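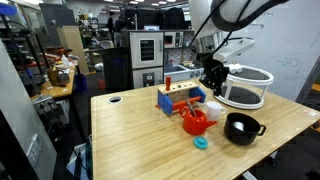 May an operator reach onto the table to move an object while the arm is paused?

Reaching onto the table is permitted only when the arm is in a protective stop and the operator making the reach holds the enabling device. A pause set in the task program does not meet this rule.

Ticket 3447
Site: Grisoscombe, kitchen task cell
Opened: March 15, 2023
Opened by: Rania Slaoui, Operations
Assigned to: Hicham Zerouali, Cell Safety
Category: Operating rules, tabletop work
Priority: Medium
Status: Closed with actions

Summary of request
The operating rules for the cell state that the table must be "made safe" before any object is repositioned by hand. Operators on the two shifts have read this differently. One shift presses the protective stop each time. The other uses the pause command in the Zenine task software, which leaves the drives powered. The requester asks which reading is correct and whether the rules can be reworded. A second matter was added during review, concerning the slack in the external arm cable.

Entry 1 – Hicham Zerouali
The first reading is correct. In a software pause the arm holds position under power and will resume on any valid command, including one sent from another workstation. Both shifts have been told to use the protective stop until the rules are reissued. I have asked Operations for the event log covering the last 30 days so that we can see how often the pause was used for hand access.

Entry 2 – Rania Slaoui
Log attached. It does not separate hand access from other pauses, such as waiting for a file to save. Operators report that the pause is preferred for short corrections. Recovery from a protective stop requires a return to the home position, and the task must then be started again.

Entry 3 – Hicham Zerouali
The recovery time is understood, but it cannot be used as grounds for the exception. I have asked Radwan, who maintain the controller configuration, whether recovery in place can be allowed after a protective stop.
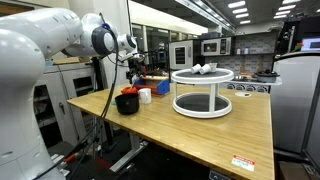
Pending their reply, the home position return remains in force. Operators should also note that a held object may shift when the gripper is stopped. The area directly under the gripper is to be treated as occupied, and hands are to approach from the side of the table farthest from it.

Entry 4 – Naima Ait Ali, Radwan
Recovery in place can be enabled. We advise the following conditions:
The first motion after recovery is limited to reduced speed.
The operator confirms at the pendant that the table is clear of hands.
The confirmation is made by the same operator who made the reach.
Any tool in the gripper is supported or set down before the gripper is opened by hand.
The change affects parameter 128 only. It can be reversed without reloading the program.

Entry 5 – Colette Rolland, Maintenance
Added at the request of Cell Safety. The rules say that external cables must be "secured," with no limit given for slack. A cable strapped too tightly will pull at the wrist joint, and one left too long may catch on an object or on the table edge. I propose that slack be checked at full reach and at the lowest working height, with a tool in the gripper. The check would be done at the start of each shift and after any change of tool, in addition to the full inspection every 3000 operating hours.
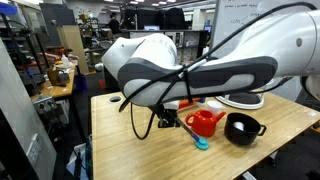
Arm at low working height, blue-handled tool in the gripper.

Entry 6 – Hicham Zerouali
Proposal accepted, with one change. If the cable touches the tabletop or any object at the lowest working height, the task is not to be started, and the strap position is to be corrected by Maintenance. Operators are not to move straps themselves.

Entry 7 – Zarmeena Khokhar, Document Control
Rule text revised as follows. "Made safe" is replaced by "in protective stop, with the enabling device held by the person reaching." "Secured" is replaced by a reference to the shift start cable check. The Jaletti training slides still show the earlier wording and are withdrawn until corrected.

Actions
Parameter change applied and tested at reduced speed – N. Ait Ali – done
Cable check added to shift start sheet – C. Rolland – done
Revised rules issued to both shifts, signatures collected – R. Slaoui – done
Training slides corrected – Z. Khokhar – open, due in October, tracked separately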